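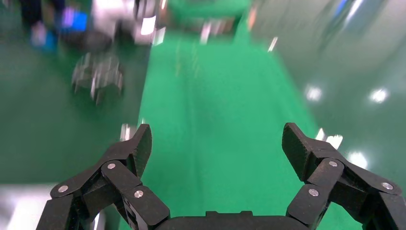 What should a firm settle before it asks for a quotation on its first robot arm? The task the arm will do, the space it will stand in, and the sum available each year to keep it running after purchase.

These points are often taken in the wrong order. At Pristham, a packaging and returns business, the first equipment plan ran to 41 lines, and nearly all of them concerned the arm itself. Grippers, spare finger pads, cabling and floor preparation shared a single line marked "sundries". The plan was withdrawn in October and rewritten over the winter.

The revised plan begins with the carton. Returned boxes reach the firm in every condition, and a gripper chosen for clean new stock may not suit worn card. Pristham therefore asked its two bidders, Drurum and Aoki, to quote on used packaging, with the price of each gripper shown apart from the price of the arm.

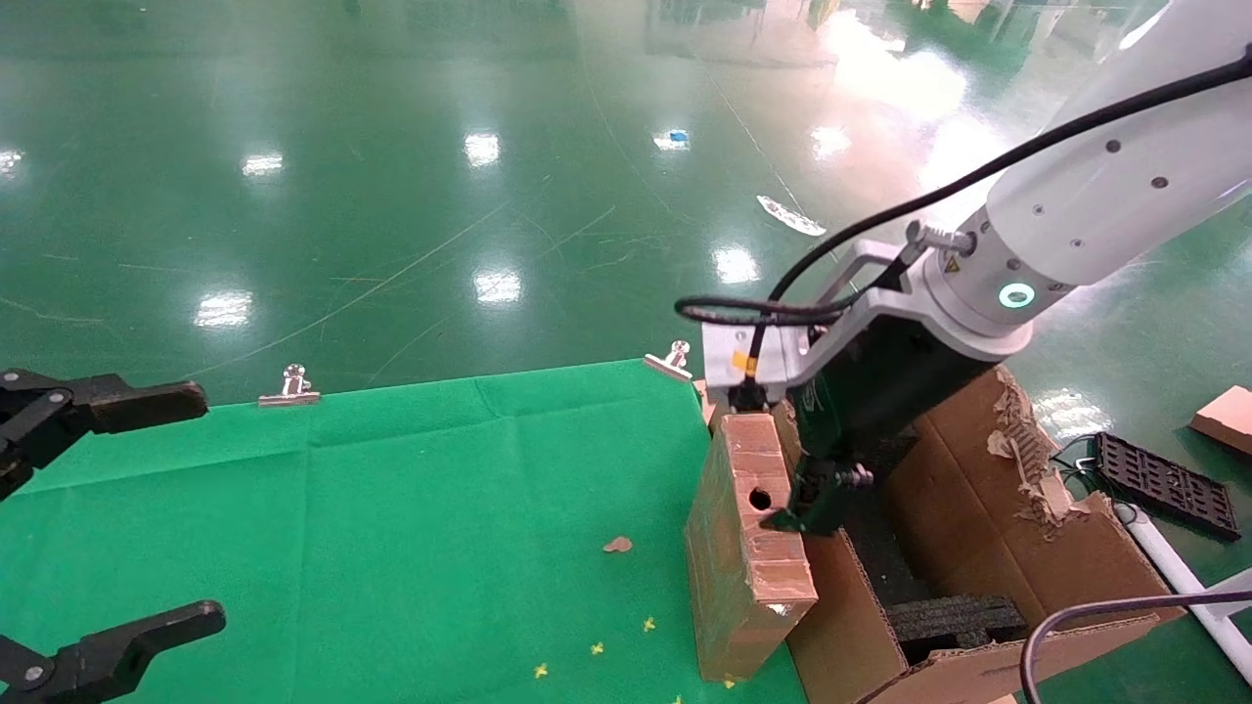 Cartons that are tall and narrow received a section of their own, as they must be held steady while other work is done around them. The firm considered a fixed clamp, which is cheaper, and a second arm, which can be put to other uses. It chose to budget for the second arm and to delay the purchase of a conveyor.

Running costs were harder to fix. The plan sets aside 600 hours of staff time in the first year for setting up, training and small repairs — a figure the finance office questioned twice before accepting it. Consumables have their own line, and up to 30 per cent of the equipment budget is held back until the trial period has ended.

Brellel, the firm's insurer, asked for a drawing of the work area showing cable routes and walkways. The drawing has since been attached to the purchase file, and any change to the layout must be entered on it before new equipment is ordered. Final bids are due at noon on Thursday.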